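Home Session Room Safety Checklist
For Reiki, sound and guided meditation work
Checked May 23, 2022

I go through this list before the season starts and again in July. It covers a room in a private house where people lie down for energy work. Copy it and change it to suit your own space. My comments are under each item.

1. Candles and incense
Status: needs work
Two of the candle holders had cracked glass and went in the trash. Incense now burns in a bowl of sand on the tile shelf, away from the curtain. No flame is left going while a client has their eyes closed and I am out of the room. Sage bundles get put out in sand and checked again 22 minutes later.

2. Smoke and carbon monoxide alarms
Status: OK
Both tested with the button. The smoke alarm is outside the door, because inside the room it went off every time I smudged. If you move yours, check the local rules first.

3. Bedding and covers
Status: OK
Everything that touches a client gets washed between sessions. Quilted covers take longer to dry than you expect, so I own a spare. 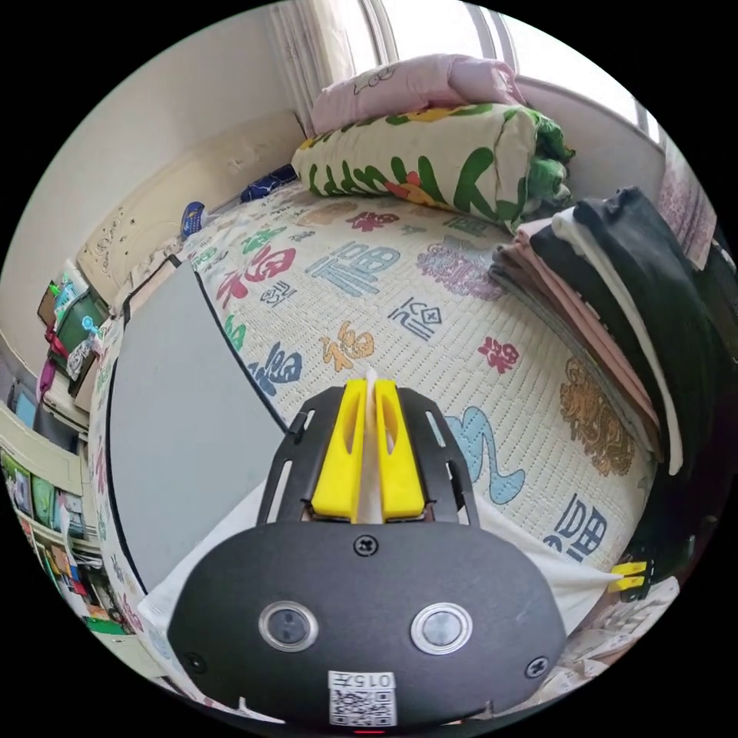

Photo: Birkitz

Check the seams and the underside as well as the top. A loose thread can catch a ring or a bracelet. I ask people to take jewelry off before we start, and I leave a dish by the door for it.

4. Essential oils
Status: needs work
Three bottles had no date on them. Old citrus oils can irritate skin, so these were thrown out. The diffuser runs for 16 minutes before the client arrives and is off during the session. Ask every time about asthma, pregnancy and pets at home — the intake form from Stestus has no line for pets, so I write it in by hand.

5. Singing bowls and crystals
Status: OK
Bowls sit on the low shelf with a rubber mat under each. Nothing heavy is kept above head height. Crystals placed on the body are smooth ones only. One amethyst had chipped and is now in the garden.
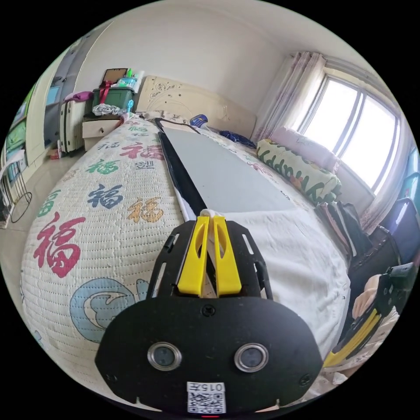 White panel on the bed, with a plain sheet underneath.

6. Cords and outlets
Status: OK
The salt lamp cord was running under the rug. It now runs along the wall. The heating pad was bought from Wosamero and has an automatic shutoff, tested and working. Cord has no soft spots or scorch marks.

7. Getting up and down
Status: OK
People are often light-headed after a long session. I give them time to sit on the edge, offer water, and keep a clear path 27 inches wide to the door. The step stool has new rubber feet. Maximum room temperature is 80 degrees. Above that I open the window or reschedule.

8. Emergency information
Status: needs work
The card with the street address and phone numbers had faded. Reprinted and taped inside the door. First aid kit was short of burn gel.
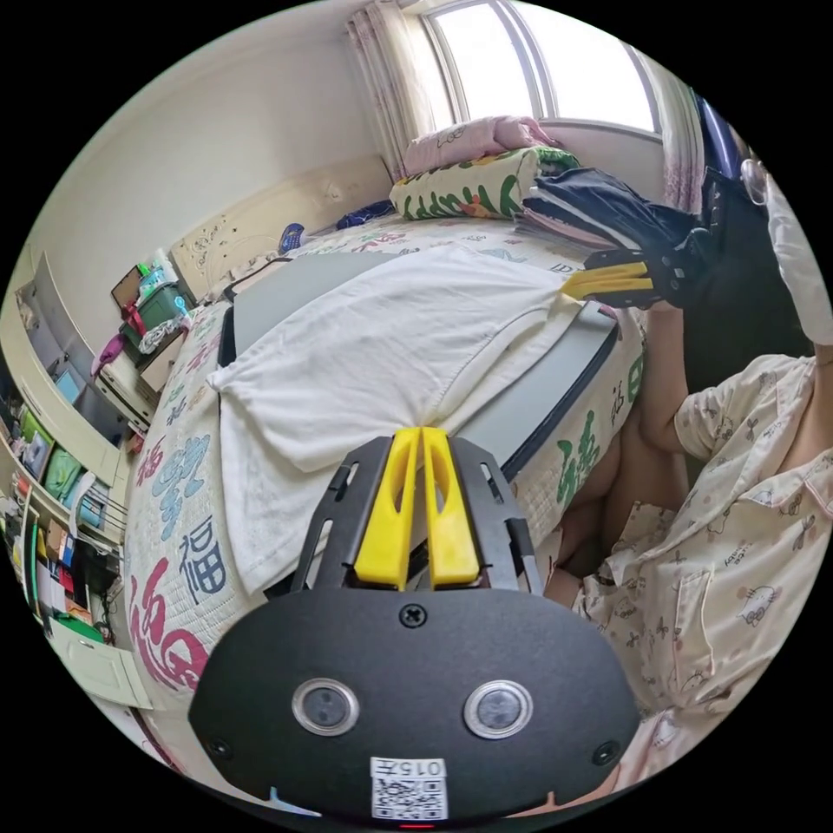
Roy Tapley: I would add the door lock to item 8. Mine stuck with a client inside, and she was deep in a meditation and did not enjoy coming out of it that way. I took the lock off and hung a sign on the handle.

Good point, and I have added it as item 9.

9. Door and lock
Status: not yet checked
Must open from both sides without a key. The old Priedītis latch is stiff in damp weather and needs oil.

Still to do: burn gel, latch, labels for the new oils.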